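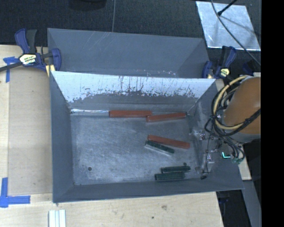

Any arm sold today will empty a bin of mixed parts, according to Uvel, and a workshop that still pays staff to do it is simply behind the times. Our management group heard this remark at a trade meeting and has asked for a considered view before the next equipment budget is settled.

Sorting parts and tidying up: can a machine be relied upon yet?
Posted by Plurnthorpe Training Workshops, 15th April

We provide supported work placements in light assembly and packing. A good part of each day goes on what we call the returns bench, where blocks and offcuts of different colours come back in metal bins and have to be separated, stacked and put away. We also have the ordinary chores of any shared building: wiping down, sweeping, folding aprons and towels, and loading the dishwasher in the staff kitchen.

The bins are shallow with sloping sides. Parts come to rest in the corners or against the walls, and they often lie close together. A person clears such a bin with little thought. We should be grateful for advice on the following points.

Firstly, whether a robot arm can now be expected to clear a bin of this kind without somebody standing beside it. Secondly, whether the same equipment could reasonably be used for the household chores as well, as one sales leaflet appears to suggest. Thirdly, what questions ought to be put to a supplier before a demonstration is agreed.

Our budget is modest, and the placements exist for the benefit of the trainees. Any proposal that removed work from them would need separate approval.

Jomcombe Makers' Forum

The short reply to your first point is yes, under conditions. The conditions are where most of the money goes.

Picking up one plain block from the open floor of a bin is well within the reach of current equipment. Red and green blocks against a grey floor are also fairly kind to a camera, although scuffed or shiny metal can cause trouble, and dark green on dark grey is harder than red. Difficulties begin at the edges. A long block resting against the far wall leaves the gripper room on one side only. Two green blocks lying close together may be taken as one, or the fingers may come down on top of the second while reaching for the first. A person pushes such a piece into the clear with one finger before lifting it. Some systems have been taught to do likewise and others have not, so you should ask to see it done.

Our own members ran a trial in November with a hired arm and a bin of painted blocks. The arm was given 100 attempts. It failed on 36 of them, nearly all at the walls and corners. After the gripper fingers had been changed for a thinner pair the results improved, but we did not repeat the full trial and I would not wish to quote a figure for the second arrangement.

You should also consider what happens after a failure. A missed grasp is of little importance if the machine looks again and tries another piece. It matters a good deal if the machine stops and waits for somebody to come from the far end of the building. Please ask the supplier how the machine recovers, and ask to see it recover.

As to clamping, do fix the bins down. A bin that has moved a little since the machine was set up is a common cause of poor results. Bar clamps are perfectly adequate for a trial, and tape on the table will show where everything belongs if it has to be put back.

Kapoor Workshop Services

On the second point, we would advise against buying one arm for both purposes. We install and service benches and handling equipment for small firms and have been asked this several times.

Wiping a flat, clear table can be done. Sweeping an open floor is already done by quite cheap machines. Folding towels has been shown in many places, usually slowly and with towels of one size. Aprons with strings are another matter. Loading a dishwasher involves wet, shiny and breakable things in no fixed order, and we have not yet seen a system we would leave alone with one in a staff kitchen.

An arm bolted beside a bin stays beside that bin. Moving it means setting it up again, and possibly a new safety assessment.

Points to put to the supplier before a demonstration:

– Will the demonstration use your own parts, in your own bin, tipped in by your own staff?
– How many pieces are left behind when the machine reports that it has finished?
– Who is permitted to retrain it for a new shape or colour, and at what charge?
– Are the cables kept clear of the bin walls through the whole movement of the arm?
– What guarding is required where trainees are present?

We ask for 5 full bins to be cleared in succession, with no help given. A single bin proves very little.

Bench User

We have had one for 5 years. Good on cubes, poor on anything long. Buy spare fingers.

Plurnthorpe Training Workshops

We are obliged to all who replied. The list of points will be sent to two suppliers with a request that the demonstration be held on our premises, using the returns bins as they stand. The kitchen and laundry duties have been removed from the proposal. We would still welcome word from any organisation that has kept trainees at the bench alongside such a machine – in particular, how the work was divided between them.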